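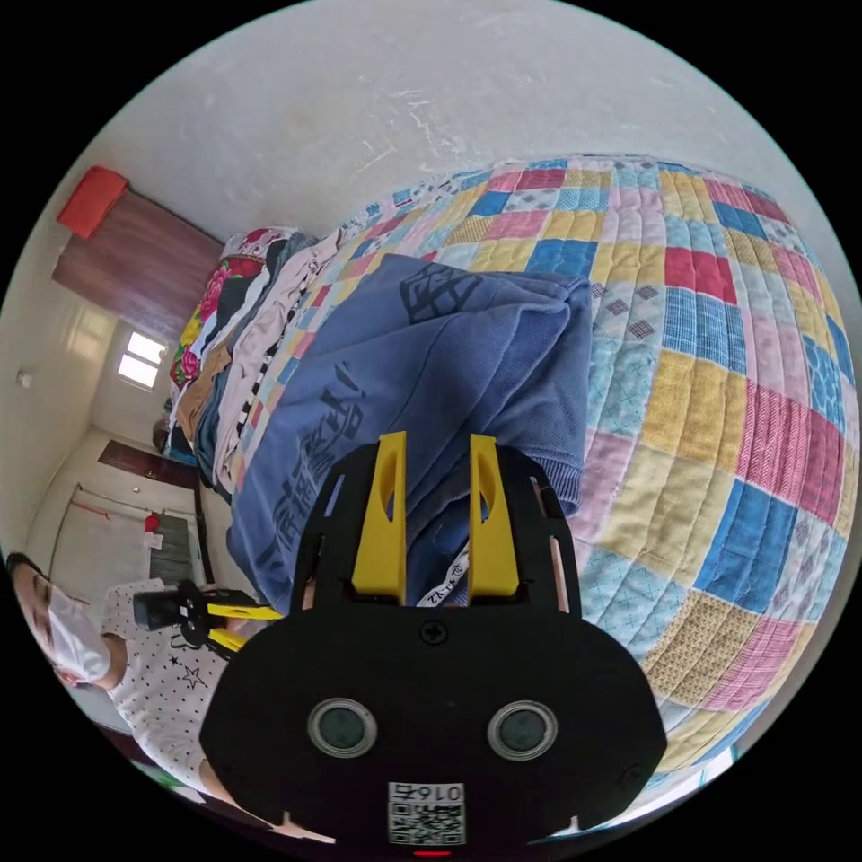 Vol. 14, No. 27

Tenants at Orkow Court to get new hot water meters before December

Renters in the three blocks at Orkow Court will be billed for the hot water they use, and no longer for a flat share of the building's total, under a change announced on 22 September 2021.

The building manager, Tawfik Property, said 1,246 meters would be fitted across its rental sites this year. Orkow Court is next on the list, with work to be finished in December. Each flat will get a meter in the cupboard under the bathroom sink, and tenants will need to be home for the visit or leave a key at the office.

Under the present system the hot water bill is split by floor area. A person living alone in a two-bedroom flat pays the same as a family of five next door. Tenants have complained about this for years, and almost 27 per cent of the letters the office received last winter were on the subject.

The meters are made by Corkard and send their readings to the office every night. Tenants will be able to look up their own figures on a web page, or ask for them on paper at no charge. The first bill under the new system will cover a full quarter, and anyone who would have paid less under the old method will be charged the lower amount for the first 2 bills.

Some questions are still open. The company has not said who pays if a meter breaks, or how it will treat flats where the water takes a long time to run warm. The pipes on the top floors of Block C are the oldest on the site - they were due for replacement last year, but the job was put off.
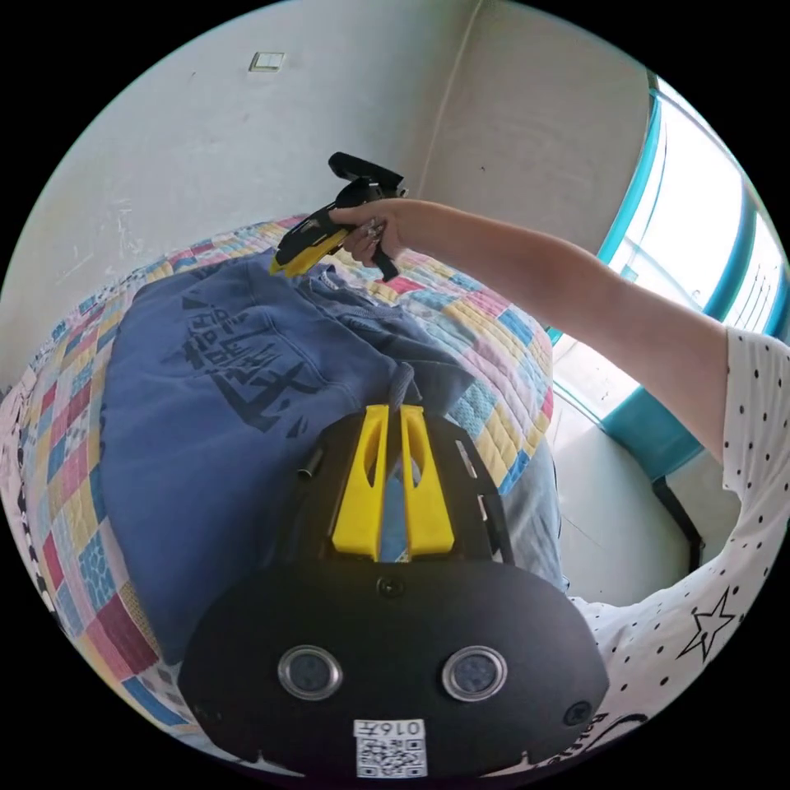

Sibel Erdem said she was in favour of the meters but wanted the pipes done first. She lets the kitchen tap run for several minutes each morning before the water is hot, she said, and did not see why she should be charged for it.

Teodor Urbańczyk asked for the change to be held over until the Block C work had a date.

Tawfik Property said it would reply to both points in writing. Notices with visit times will go under doors 14 days ahead, and tenants who work nights can ask for an afternoon visit by calling the office on Tuvau Street.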